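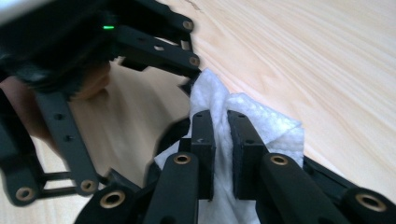
Photo: Valireo demo bench, from the visit folder

Dec 23, 2024 – notebook, Valireo visit

Went over to see the hand-held gripper setup before everyone vanished for the holidays. The invitation promised "an informal open day," meaning no chairs. Coffee was excellent, so I'm inclined to be generous.

Cloth handling first. Two grippers, one pinching, one reaching in, and the thin white stuff bunches up between the fingers the minute you stop respecting it. My own attempt produced something like a used napkin. Our host called it "a valid grasp." I'm stealing that for the next Pralteris review.

They have 2,930 demonstrations logged since June, of which 1,121 survived cleanup. I asked what happened to the rest and got a long answer about timestamps. 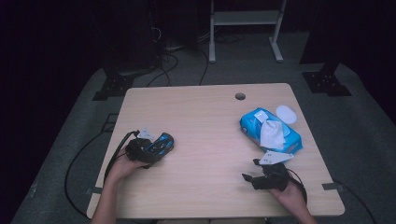
The small-object station was more my speed. Toy car in the left, right one free, marker cards up on top of both. You forget the weight fast but you do not forget the cables, and I spent half my turn steering around mine. Worth raising for the Tumau bench – we have the same problem and have been pretending it's a training issue.

Wipes came next. Pulling one from the pack is harder than it has any right to be. I got it on try nine, to polite applause.

To do:
– ask for their finger pad spec, ours are too slick for thin cloth
– overhead cable routing, price it for 8 stations
– send Machala the notes on marker placement
– return the visitor badge (still in my coat)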